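21st April — bench notes, two-arm cell

Read the new Galstead setup rules again before starting. Fifteen items, and I'd keep maybe ten. "Work area clear of all objects not in use" is fine on paper. It doesn't say who decides what is in use, or when. 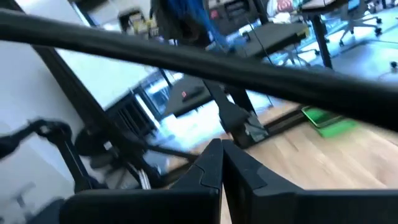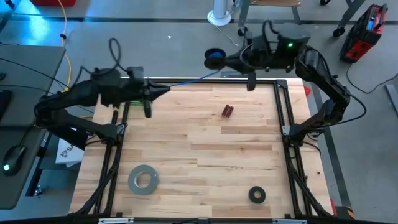
My real gripe is item 3, the cable rule. It wants every cable "secured along its full length", copied I suspect from the Bumthorpe sheet, which was written for one fixed arm behind a fence. Arms that bend need slack at the joints. The bundles down the side rails are easy enough to comply with, but the tall loop over the left arm and the one that bows out beside the right arm can't be tied flat without limiting reach. I'd rather see a rule about how far a loop may swing, with a number we can measure. Same goes for loose rolls of tape on the wood: either they're part of the task and get listed, or they come off.

Not convinced by the sign-off form either. A tick box tells me someone had a pen.

To do: redraft item 3, send to Jia group before May. Ask what colour tags they use for slack points. Leave the Cakska checklist alone for now.

Recent entries
Tag colours, second try
Stop button reach check
Cakska checklist, marked up
Speed limits near the bench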